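Prelar Brings Fish-and-Scoop Water Play Set to Family Centers and Libraries

AMDEN – Prelar today announced the release of its Pukard water play set, a tabletop fishing game for children ages three and up. The set is made for play areas where a full-size water table won't fit.
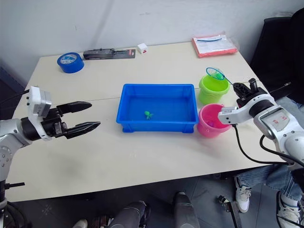
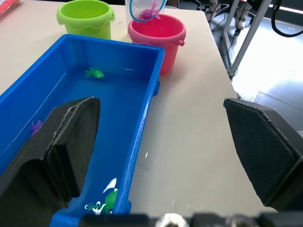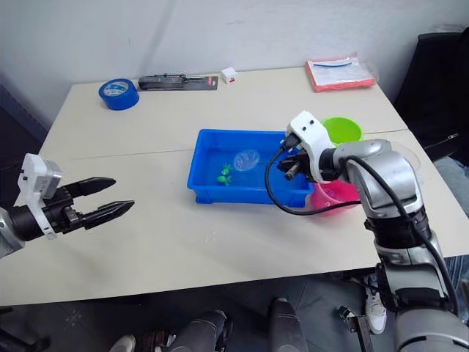 Pukard is sold as a boxed set with a blue tray, a small net, bath toys and pails in bright colors. Children scoop the toys from the water and sort them into the pails. The tray needs only a shallow fill and can be emptied by one adult at a regular sink.

The set was tried out over 60 play sessions at family centers in the Amden area. Staff asked for a net handle short enough for small hands – the first version was too long – and for pails that stack. Both changes are in the set going on sale in May.

The first production run is 1,188 sets. Of these, 800 are set aside for libraries, preschools and family centers, which may order in cases of 25. The rest will be sold through Tsolakis stores and the Tsolakis online shop.

Spare nets and toys will be sold separately. An adult should stay with children at all times during water play, and the tray should be emptied after each use.

Orders from schools and libraries are open now through the Prelar sales office in Amden.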